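Touching up a painted metal parts bin

Asked by Terley14 on December 6, 2019
Viewed 205 times

We have a rectangular metal bin with slanted sides, painted a dull gray. The paint on the sides is chipped and scratched, mostly low down, and the floor is bare metal with whitish stains. There are two round holes in the floor. I want to clean it up and repaint the sides over a weekend. Do I have to strip it all, and should I paint the floor too?

Answer 1
Just get a can of gray spray paint and go over it. Did mine in February, looks fine.

Answer 2 (accepted)
You don't have to strip it. Take everything out, wash the inside with dish soap and warm water, and let it dry overnight. Sand the chips until you can't feel an edge with your finger. Wipe off the dust, prime the bare spots, then put on two thin coats of enamel.

Leave the floor bare. Parts slide around on it and paint there won't last. Scrub the stains with a nylon pad and a little white vinegar, rinse, and dry it right away. Keep the holes open.

Ours at the Otthorpe shop has the same kind of wear, small white chips along the lower part of the far wall and a mottled floor. I'd only touch up the walls on one like it.

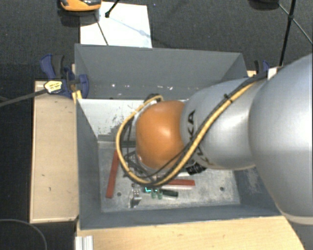
Gumaro Jaramillo: Go easy with the vinegar if the floor is galvanized, it will eat the zinc. I use plain soap and a stiff brush. I'd also give the enamel a full week before putting anything heavy back in.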